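Workshop tips: comparing small grippers on a bench arm

These notes cover two-finger grippers on a light tabletop arm, used to pick up kitchen-sized things: toy food, sponges, cups, lids. They were written after a month of swapping fingers and controllers on one bench in Wotulum. Most of it applies to any arm you can unbolt with a hex key.

Fix everything except the part under test

Change one item per run. If the fingers are new, keep the old controller, the old camera position and the old speed. Mark the arm base with tape before you loosen anything. A base that shifts by the width of a pencil line will move the fingertips far more than that at full reach, and the error looks exactly like a bad gripper.

Use the same objects, in the same starting spots, in the same order. Write the order on a card and leave it by the keyboard.

Choosing test objects

Pick objects that fail in different ways. A smooth round cap slides out sideways. A thick stem gives the fingers two good sides but rolls when only one touches. Soft things fold and get dragged. Fuzzy things cling to whatever they touch and can come up with the wrong object. A wide pot makes a fair target for drops, and it should stay in one place for the whole session.

Avoid objects that are heavier on one end until the basic set is done. They make every finger look poor.

Finger shape

Flat paddles that taper toward the tip are the easiest to start with. They reach into gaps and the contact patch is simple to think about. Their weak point is a round object lying on its side, where the tips can meet the curve above its widest point and squeeze it down and out. Lower the approach in small steps until the tips pass the middle of the object, then back off slightly so they clear the table.
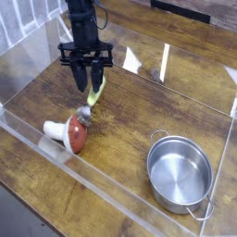 Check the closed gap at zero as well. Fingers that look parallel when open often meet at the tips first. Close them on a strip of copy paper and pull. The paper should drag evenly from side to side. If it swings around one corner, loosen the bracket bolts, close the fingers, and tighten again with the fingers held shut.

The Wistholm fingers needed this once and held their setting. The Jendow pair needed it every time the arm was switched off overnight - the mounting holes are oversized and there is no locating pin. A drop of removable threadlocker helped.

Controllers

Two were tried: the stock one that came with the arm and a Wunderlich board. The Wunderlich allows a current limit on the grip, in 30 steps. Step 9 was enough for a dry sponge and step 4 was too weak for anything with a smooth skin. The stock controller has open and closed and nothing between, so soft objects get flattened.

Set the limit from the weak end upward. Going down from full force hides the point where slipping starts.

Cable slack

Leave a loop on the side of the arm, long enough for the wrist to turn fully both ways. Run the wrist to each stop by hand, power off, and watch the loop. Tie it at the top only. A cable tied close to the gripper pulls on the wrist and shows up as a small steady offset.

Camera and lighting

Clear walls are good for keeping objects on the table and bad for glare. Move the lamp before you move the camera. Wipe acrylic with a damp microfiber cloth, never with window cleaner containing ammonia.

Keeping records

Log every attempt, including the ones you stopped early. The full set here ran to 1133 attempts over April, in a plain spreadsheet with columns for object, finger, controller, grip step and result. Results are held, slipped, missed or stopped. Add a free text column and keep it short.

Replace finger pads on both sides at the same time, and start a new sheet when you do.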